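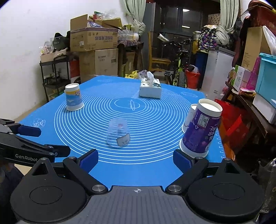 Villca Cups and Covers

README, third revision

What this is: 249 short recordings of cups being turned over, stacked and moved on a table covered with a blue baking mat. One task has a small item sitting under an upside-down clear cup. The older Osgate list calls all of this "table tidying", a generous name for it. Most of it is shuffling cups.

What to be wary of

The mat has printed circles and a ruler scale. We don't trust either for measuring. A silicone mat stretches and creeps, so please don't quote distances from it.

Paper cups vary in size and print. The labels say only "paper cup" or "clear cup" – don't expect brands or volumes. Tissue boxes are labelled as clutter, even when somebody moved one.

The room behind the table is a storage room with shelving, boxes and a bicycle. Nothing back there is labelled. A model that scores well may simply have learned the room's colours, and we haven't ruled that out.

Splits

Training: 199
Test: 50

The Stestine split was dropped in July. It put the same cup layouts on both sides, and its scores looked too good.

Licence: non-commercial. Ask before redistributing.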